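番茄酱为什么倒不出来?还有桌子上的那些事

小朋友们好,今天讲番茄酱。对,就是挤在薯条上那个,红红的。写得有点急,因为薯条快凉了。

先问一个问题。番茄酱是水那样的东西吗?还是果冻那样的?

都有一点。科学家给这种东西起了个名字,叫“非牛顿流体”。名字很长,记不住没关系,记住它的脾气就行:不动它,它就稠稠地赖着不走。一摇、一挤、一推,它就变稀了,跑得飞快。所以你把瓶子倒过来等,等啊等,什么都没有。用力一拍,哗,一大坨。衣服完了。

怎么办呢?把瓶子放倒试试。盖子拧紧!盖子拧紧!说两遍。瓶子躺下以后,里面的酱会慢慢摊开,瓶口那头也会有一些。下面最好垫个盘子,盘子有边,瓶子滚不远。
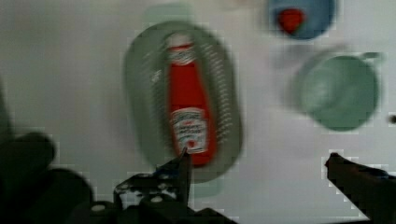
瓶子为什么会滚?因为它圆。圆的东西躺下来,碰到桌子的只有细细一条,轻轻一碰就走了。方盒子就不会,方盒子有一大片贴着桌子,很老实。杯子呢,看情况。有把手的杯子滚半圈,把手就顶住桌子了,停。没有把手的可以一直滚,滚到地上去。塑料的还好,玻璃的就糟了。

回家可以玩一个小实验(要跟大人说一声):

找一块板,一头垫一本书,变成斜坡。
拿一个带把手的塑料杯,一个不带把手的。
都放倒,从上面松手。
看谁先到底。再试一次,看看结果一不一样。

Vamside小学的同学玩过这个,他们把橙子也放上去了。橙子滚得歪歪扭扭,因为它不是特别圆。香蕉根本不滚,滑了一下就不动了。

说到香蕉,再讲讲吃的东西怎么摆。一张桌子上又有水果,又有盘子,又有瓶瓶罐罐,看着就乱。没关系,先别急着收,先看清楚都有什麽。会站的站好,会滚的放进碗里或者盘子里。切开的水果要先管,比如一小片橙子,露在外面的果肉会慢慢变干。

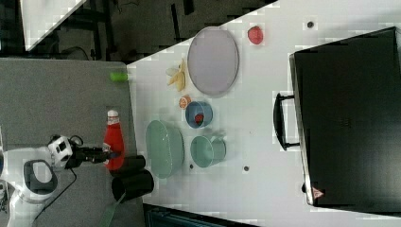

剥了皮的香蕉也要先管。香蕉里面有一种叫“酶”的小东西,碰到空气里的氧气,就会让果肉变成褐色。苹果切开也是这样。没切的苹果有皮挡着,不着急,可以排在后面。皮就像雨衣,脱了雨衣就得快点。

橙子不太会变褐色,因为它酸。所以有人在切好的苹果上挤一点柠檬汁,苹果就白得久一些。可以试试,不过会有点酸,我觉得还行,有的人不喜欢。

再讲碗和盘子。你有没有想过,为什么盘子浅、碗深?

盘子浅,叉子好叉,东西摊得开。碗深,汤不会跑。小的圆的果子适合放碗里,葡萄啊草莓啊,撞来撞去也出不来。椭圆的盘子呢,放长的东西正好,一条鱼,一根玉米,或者一瓶躺着的番茄酱,哈哈。圆盘子放鱼,尾巴就伸到外面去了。

还有颜色。红的东西放在白桌子上,一眼就看见。白盘子放在白桌子上就没那么好找了,所以浅紫、浅蓝、灰绿这样的餐具挺方便,眼睛不累,收的时候也不容易漏掉。

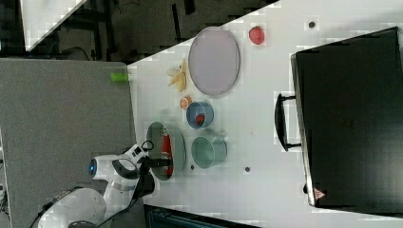

收桌子的顺序,我家是这样的:

1 吃的先收。剥开的、切开的最先。
2 再收瓶子。盖子检查一遍再在走。
3 然后是杯子。里面有水的先倒掉,不要端着乱跑。
4 最后是盘子和碗,大的在下,小的在上。

为什么大的在下?你把一个大盘子架在小碗上看看(塑料的!),晃不晃?晃。下面宽,上面窄,才站得稳。积木也是这样,高塔也是这样。

番茄酱瓶子开过以后要不要进冰箱?看瓶子上的字,字很小,叫大人一起看。从冰箱拿出来的酱更稠,更不爱动,这时候先盖好盖子摇一摇。为什么要摇?前面讲过了,翻回去看。

最后几个词,想记的可以记:

流体:会流的东西。水、油、蜂蜜,空气也算!
酶:让水果变褐色的小帮手,眼睛看不见。
氧气:空气里的一种气体,我们呼吸也要用它。

下次讲蜂蜜,为什么会拉丝。薯条真的要凉了,先写到这里。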